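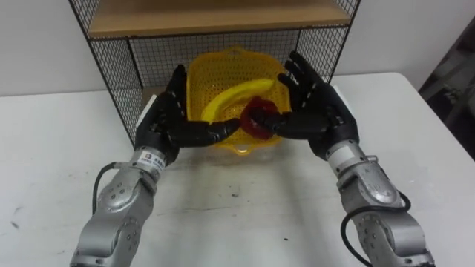
Mabli Mathias
Data editor, Rostura Baskets and Produce

README for Rostura Baskets and Produce, second release
Last edited October 5, 2019

What you get

715 records of fruit and vegetables in, over or next to a container on a table. Each record has one picture, one line of text in a CSV file, and a note field that is often empty. The first release advertised 3,000 records. Most of those were near copies of each other, saved moments apart with the same banana in the same spot, and I don't think a pile of near copies deserves to be called a collection. They have been taken out. If you trained something on the first release and got a wonderful score, I would check how many of your test pictures had a twin in the training folder.

Files

pictures/ (JPEG, named by record number)
records.csv (one row per picture)
containers.csv (one row per container, with inside measurements)
dropped.txt (record numbers removed since the first release)
README.txt

Columns in records.csv

record: the number.
container: a key into containers.csv.
inside: produce resting in the container, separated by semicolons.
outside: produce not resting in it. Anything still held above the rim goes here, however close it is.
sure: yes or no, for the whole row.
note: free text.

The rule about the rim caused more arguments than anything else. Helge Fjeld wanted a third value, "going in." I was against it and still am. A piece of fruit above a basket could be going in or coming out, and a single picture doesn't tell you which. In the picture at the top of this file the banana lies in the yellow basket and is listed under inside. The red one is over the basket, so it is listed under outside, and that is as far as the row goes.

Names of produce

We use 14 names, plus "red round," "green round" and "unclear." The first release had no such names and labeled every glossy red thing an apple. I don't believe those labels. With the stem end hidden, an apple and a red pepper can look very much alike, and the people labeling were given apple as the first choice in the menu. The red piece mentioned above is "red round" with sure set to no. Please don't write to tell me it is plainly an apple. I have had the same letter about it being plainly a pepper.

"Red round" appears in over 100 rows. You can merge it with apple if you like. You will get a tidier table and I wouldn't trust the result.

Containers

The yellow basket is rectangular with rounded corners and has a grid of small holes in the sides, much like a colander. It is entered under "basket, perforated." Some shops would call it a colander and some would call it a storage bin, and people searching for either word will miss it, so search by key.

Yellow fruit in a yellow basket is a poor match for anyone who wants clean outlines. The banana is a slightly lighter yellow than the basket, which helps a little. A supplier called Dalwood told us that their outline tool would handle this kind of thing "out of the box." We tried it on 600 pictures. It lost the end of the banana wherever it touched the rim and, on several, drew the basket and the fruit as one object. The outlines from that trial are not included.

Backgrounds

Not varied enough. White tabletop and black wire mesh shelving turn up again and again, and I would expect any model to learn the shelving along with the fruit. There was talk of a second room at Utach and we never got it. The Kumsa pictures, added in May, have different tables, but they are few and most have no basket.

What I wouldn't use it for

Ripeness. The color is whatever the camera made of it, and nobody squeezed anything for the record.
Weight or portion size.
Counting fruit in a full basket. The piece at the bottom can't be seen, and the labels only list what can.
Claims about how people store food at home. A banana in a basket and something red above it is not evidence of a habit.

Known problems

Rows with sure set to no were checked twice. Rows with sure set to yes were checked once, and I now think that was the wrong way round.
Two containers share a key in the first release. Fixed here, so old keys won't match.
The inside measurements were taken with a tape across the widest part, and the rounded corners make the real space smaller than the numbers suggest.

Corrections

Send the record number and what you think is wrong with it. Helge handles containers, I handle produce names.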